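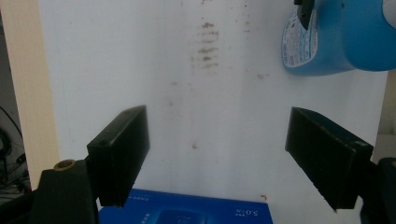 *The blue bottle, the white surface and a few brown marks. Skillwood, August.*

I went to Skillwood to ask Anitha Arumugam about bottles and came home with four pages of notes about paper. She looks after the bench work for Pama, a small refill company, and I'd expected to hear about labels and caps. We did get there! But first I had to understand the table.

"It's a nice light wood table and I hardly ever look at it," she told me. "Paper goes on in the morning before I've even had coffee. Big sheet, white, no pattern, no brown kraft stuff."

I asked what was wrong with brown. I like brown paper (I wrap everything in it).

"You can't see anything on it! On white, one speck and you know. I'll be talking to somebody and my eyes go straight to the speck."

She gets it on 200-foot rolls, and she'll change a sheet when she's tired of looking at it, which Lavanya Bangera, who shares the space, thinks is far too often. Lavanya leaned in at this point to tell me that smudges are fine and that a sheet has a good week in it if you're not fussy. They have clearly had this talk before.

So, bottles. Anitha likes blue, the see-through kind, with a white screw cap and white lettering on the label. She says white caps are the first thing people argue with her about. 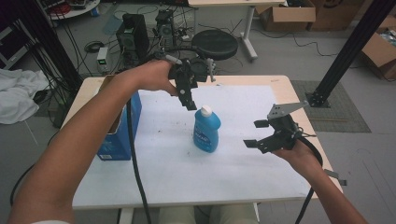 "They say it'll look grubby," she said. "Fine, so wipe it. With a dark cap you've got the same dirt, you just feel better." She went through 1,028 bottles last year, mostly for a shop called Elia, and she keeps the tally in a notebook I wasn't allowed to hold.

Then there are the boxes. She stands hers up at the edge of the table with the flaps open, always on the left. I wondered if that was a rule.

"It's a habit. My first job was at McPhee, I was 29, and the boxes came from the left there. If you put one on my right I'd walk into it."

We talked about floors for a bit too. Hers is gray tile, with a fair amount of clutter on it, and I asked how somebody so strict about a sheet of paper could live with that. She laughed for a good while.

"The table's the table – the floor is Lavanya's department."

Lavanya said she'd like that taken out. It was nearly 5 by then and Anitha was already eyeing the roll, so I put my notebook away and held the other end of the paper for her.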